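# Drying and storing test tubes on a small bench

Course project, Bontu Feyisa, 12 December 2021

## 1. Why I chose this topic

In our teaching laboratory the students wash the plastic test tubes at the end of each class. In March I noticed that many tubes were put away with drops of water still inside. The next group then had to rinse and shake them again, and the lesson began late. My supervisor agreed that I could study the drying of tubes as my project, with the equipment we already have.

## 2. Equipment and bench

I used clear plastic tubes, a glass beaker for rinsing water and 2 kinds of acrylic rack. The first kind, which we call the Plisero rack in our group, has a base plate and a raised bar with holes. The second kind, the Boiko rack, is low and has a grid of holes in the top plate. These are only our names for them, after the labels on the cupboard shelves.

The bench has a flat black surface. I found this useful, as a drop of water on black is easy to see under the lamp. The wall behind is pale green and has old grey marks which I could not remove with soap.

For the comparison I placed the tubes in the raised rack with the closed end up, so the water can run out at the bottom. The beaker stays on the left, near the stand, and the low rack on the right.

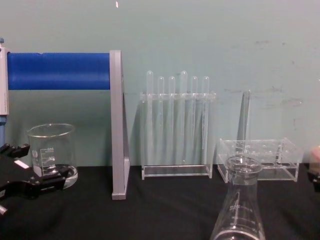
In the low rack I kept the tubes with the open end up, as most students do by habit. Every tube was rinsed once with distilled water, shaken one time over the beaker and put in its place. After 90 minutes I looked into each tube against the light and wrote "dry" or "not dry" in my notebook. I did not use a fan or paper.

## 3. What I found

The tubes with the closed end up were dry earlier in almost every trial. The room was at 21 °C. On the days when the window was open the difference became smaller, but I did not measure the air movement, so I cannot say more about it.

One problem was the rim. A small ring of water can stay at the open end, and it must be touched with a clean tissue. I did not expect this at the start and the first notes do not mention it, therefore I left those trials out.

## 4. Suggestions

I suggest to use the raised rack for drying and the low rack for tubes which are already dry. The beaker should be emptied before the tubes are put up, otherwise it is easy to splash them again.

I would like to repeat the work with glass tubes, which are heavier and may sit differently in the holes.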